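Ticket 158: Gripper kit, fingers touch neighbouring object during approach
Product: Alva two-finger gripper kit with wrist camera
Customer site: Wurkton
Status: Open, waiting for customer

Customer wrote:
We have the Alva kit on trial for 30 days before we decide to buy. Picking of single objects is good. The problem comes when two ring-shaped objects lie near each other on the table. In 4 of 27 attempts the gripper touched the wrong ring first, and then the program stopped with the message "contact before target". We updated the software in July and the problem is the same. Please advise if this is a fault of the fingers or of our settings.

Reply from Sallureck support:
Thank you for the clear report. We have repeated your task on our bench with two rolls of white tape and a small rubber duck as the marker object. Please compare with your own wrist view.
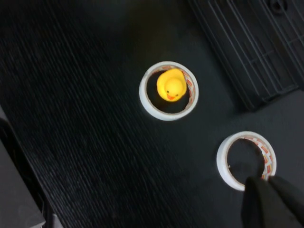 Wrist camera, bench test. Duck in the upper roll, lower roll empty, fingers at the lower roll.

We think the fingers are in order. Please check the following points and write the result of each one in this ticket:

1. Open the Rorberg settings page and look if "approach from side" is switched on. For rings it should be off.
2. Repeat the wrist camera calibration with the fingers fully open.
3. Run the same task again at half speed and save the log.

Please do not change the finger tips before step 3, otherwise we cannot compare the logs.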